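4.3 Thread loss during automated suturing

We ran the Flasport controller on the Buvden practice pads for 177 trials and logged 2545 throws. Most faults were small and the arms recovered without help. The one that stopped work most often was thread loss, where the controller believed a jaw held the suture and it did not.

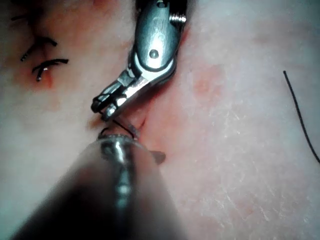 Thread loss came mainly from the grip check. The controller reads jaw angle and motor current, and a thin thread changes neither very much. Wrist camera views were of limited use at the handover, when one instrument sits close to the lens and blurs, as the lower one does in Figure 7a. We had set the current threshold on a thicker thread and did not repeat the setting when the supply changed in January. 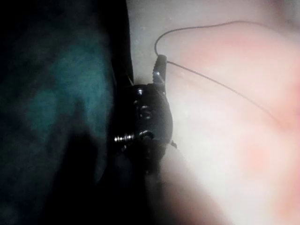

One reviewer of the fault log asked whether the threshold alone could explain a false grip that lasted 20 seconds. We think it could not. The state machine also lacked a timeout, so the arm went on pulling toward its next waypoint. Chamoun drives kept their torque limit throughout, and no pad was torn.

Slack thread was a second problem. A long strand can double back on itself beside the wound, as at the right of Figure 7c, and the tracker may then follow the wrong side of the loop.

Figure 7. Wrist camera views from the suturing work (a to c, in order of appearance).

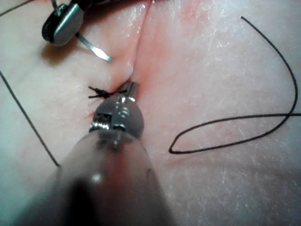 4.4 Changes to the stop logic

The Okon safety module now halts both arms if grip is not confirmed within 862 ms.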